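Pristdale Shared Workshop
Bin Picking Build, Session 3 Handout: Fixing the Bin and Dressing the Cables
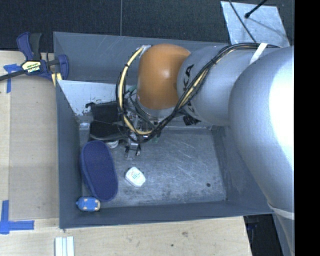 Figure 1. Arm and gripper over the picking bin, with mixed objects on the bin floor.

Bring this sheet and your notes from the first two sessions. By now your group should have the arm powered, the emergency stop tested, and the gripper opening and closing from the Pulden control box. If any of those is missing, finish it before you touch the bin.

1. Where we are in the build

The bench is a cell for picking mixed household objects out of a deep bin. The arm comes in from one side and the gripper works pointing down. Everything in this session is about making the cell repeatable, so that a pick position saved today can be used again at the next session.

Two things ruin repeatability on a bench like ours. The first is a bin that moves. The second is a cable bundle that pulls on the wrist. Neither one shows up in the software as an error. What you see is a gripper that closes a little to one side of the object, and groups then spend an evening changing the vision settings when the vision was fine.

2. Fixing the bin

Set the bin on the wooden table and put a bar clamp over the corner of the wall, with a pad between the clamp and the bin. The clamp in Figure 1 is an IRWIN. Any clamp of that type will do. Tighten by hand until the bin will not turn when you push on the opposite corner, then stop. Overtightening bends the wall inward and changes the slope.

Put blue tape on the table for your reference marks. An L shape is better than a single strip, as it fixes two directions at once. Press the inside corner of the L down well and replace the tape when it starts to lift. Do not move another group's tape. If you think a mark is wrong, write it in the bench log.

The clamp handle stands up above the wall. It has to be in your collision model. Draw it as a plain box, larger than the real thing, and leave it that way. A tight model of the clamp gains you nothing, and the arm has no reason to go there.

3. Cable dressing

The bundle runs along the top of the arm and loops around near the wrist. The loop is slack for the last joint. Too little and the bundle goes tight when the wrist turns. Too much and it swings down past the gripper and catches on the bin wall.

Procedure:

Put the arm in the home position and press hold.
Loosen the strap nearest the wrist. Leave the others alone.
Jog the last joint slowly to one limit and watch the loop the whole way.
Come back through home and go to the other limit.
Set the slack so the bundle never goes tight at either end.
Close the strap again. It should hold the bundle without flattening the hose.
Repeat the jog with the gripper lowered into the bin.

Step seven is the one people skip. The loop behaves differently when the wrist is low, and the walls are close.

Keep one person at the stop button during all jogging. Speed stays at the lowest setting on the Vaughan pendant. No hands in the bin unless the arm is on hold.

4. The object set

Use a mix. A good set for this session has something large and flat, something small and rounded, and something with an irregular outline such as a toy vehicle. Let one object partly cover another. A set of objects laid out neatly with space between them tells you very little about how the cell will do later.

Objects leaning on a sloping wall are the hard ones. The fingers come down vertically, and the wall gets in the way of the outer finger before the inner one reaches the object. For now, do not try to solve this in code. Record the failed pick and go on to the next object.

The floor of a used bin is scratched and scuffed, and the pale marks can be taken for object edges by a simple edge finder. Take a reference image with the bin empty and the lights as they will be during the run. If you change the lights, take it again.

5. Running the test

Load the Nundex pick script and set the retry limit to 3. The script stops on its own after the third failed attempt on the same object. Each run can have up to 79 picks. Past that the log file starts over and you lose the early entries, so save before you reach it.

The start position for the wrist joint is stored as encoder count 2768. Check it against the display before the first pick. If the display shows a different number, the arm was not homed. Home it and check again — do not type the number in by hand.

For each pick write down the object, whether it was touching a wall, whether it was under something else, and the result. Use the words "held," "dropped," or "missed." Please do not invent other categories, because the sheets get combined.

6. To hand in

One log sheet per group, with the bench number at the top.
A sketch of your bin seen from above, showing the clamp and the tape marks.
A short paragraph on cable slack: what you started with, what you changed, and where the bundle came closest to the wall.

Due July 10, 2026. Put it in the tray by the tool cabinet or upload it to the course folder.

Next session: approach angles and picking along the walls. Read the section on tool frames before you come.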